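Packers wanted for our open day at Plusden

Clodura is opening its doors on Wednesday, December 9, 2020, and we need six people to work the benches while visitors look on. If you have ever packed a box for a living, or you are just quick and tidy with your hands, we would love to hear from you!

The day is all about how robots learn packing work from people. Our guests will see the Flimlow arm running in the front bay, then come through to the packing area to watch the same sort of job done by hand, with wrist markers on. That second half is where you come in.

What you would be doing

Making up parcels, filling them and taping them shut, at your own normal pace. Please don't rush for the crowd. Visitors enjoy seeing how a practised person holds the tape and where the other hand goes.

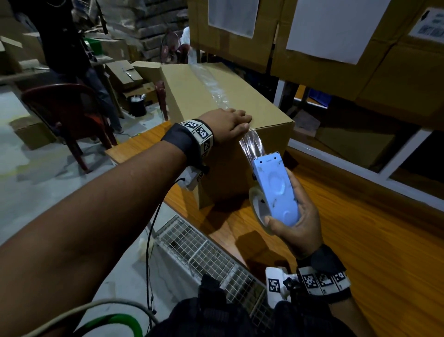 Taping down the lid at the packing table

You will wear a band on each wrist and a mesh harness over your top. Reece Dunmore fits these and will go through it all with you at the start. Long loose sleeves get in the way, so come in something close-fitting or short-sleeved.

Some of the goods are in clear plastic, and visitors always ask about those (it is slippery stuff, and a hard thing for a gripper to get right). You are welcome to chat while you work, or leave the talking to Thịnh Hứa, who is leading the tours.
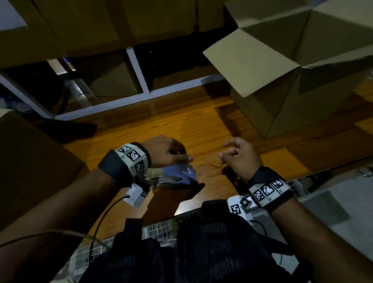 Clear-wrapped goods, with an open box close by

Who we are looking for

Anyone over 18 who can stand for a fair stretch and is happy being watched. Left-handers very welcome, we never have enough! You don't need to know a thing about robots. We logged 2,000 hand-packed parcels up to the end of September and most of the people who packed them had never seen a robot arm up close.

Soft items are on the list too, so a bit of shop or laundry experience would be handy.

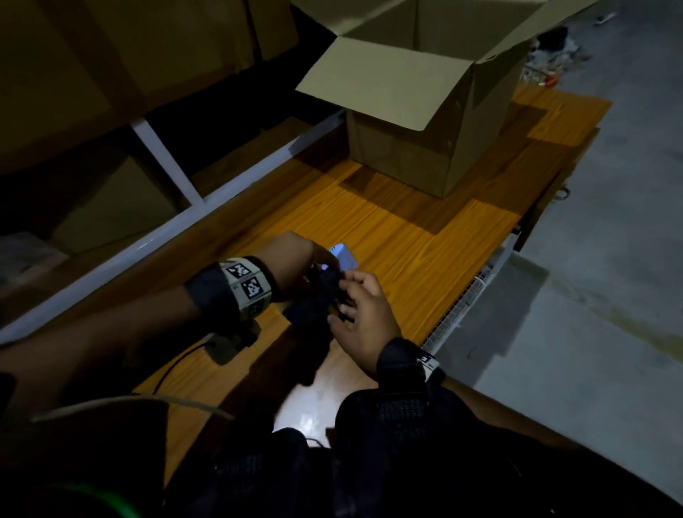

Handling dark fabric at the table

Pay and practical bits

Paid at our usual day rate, with lunch and travel on top. Unit 716, Pilkington Way, Plusden. Bikes can go inside.

To put your name down, ring the front desk and ask for Lorraine Furnival, and tell her which hand you write with and any kind of packing you have done before.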